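Filed under: Robotics, Home Workshop, Sample Chapters

Chapter 5
Driving Before You Build

By now you have a parts list, a corner of the Skenness workshop with your name taped to it, and a strong wish to bolt something to something else. Please put the wrench down. A two-armed robot on a moving base is heavy, and the first thing most builders teach theirs is how to hit a wall.

We will spend this chapter in simulation. The build is called Dranura, and in the simulator it lives in a house far better furnished than mine, with a marble floor and a red sofa. You may run it into the sofa 800 times and owe no one an apology. My own log stood at 2,372 failed grasps on 12th June, the day I stopped keeping it.

The first job is choosing where the robot looks from. Beginners put the viewpoint up near the ceiling, where everything is tidy and the hardware will never be. Put it on the robot. You will see a good deal of white shell, part of each arm if you are lucky, and a room that tilts. Get used to the tilt. In Section 5.2 we measure it, and in Section 5.3 we correct it, badly at first.

The second job is the grippers. Open and close each one from the keyboard before you ask it to fetch anything, and write down which is left. I once lost most of a December to a swapped pair of labels in the Wumitz config file, and the file was 34 lines long.

Load the living room, leave the arms where they start, and save one view before you move.

We accept cookies to remember your place in the chapter. Accept / Manage

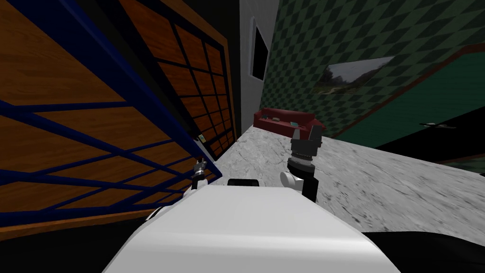

Tehrani, reading a draft of this chapter, wrote in the margin that simulated floors have no crumbs, cables or cats, and that anyone who tunes the wheels on one should expect to do it all again in the shop.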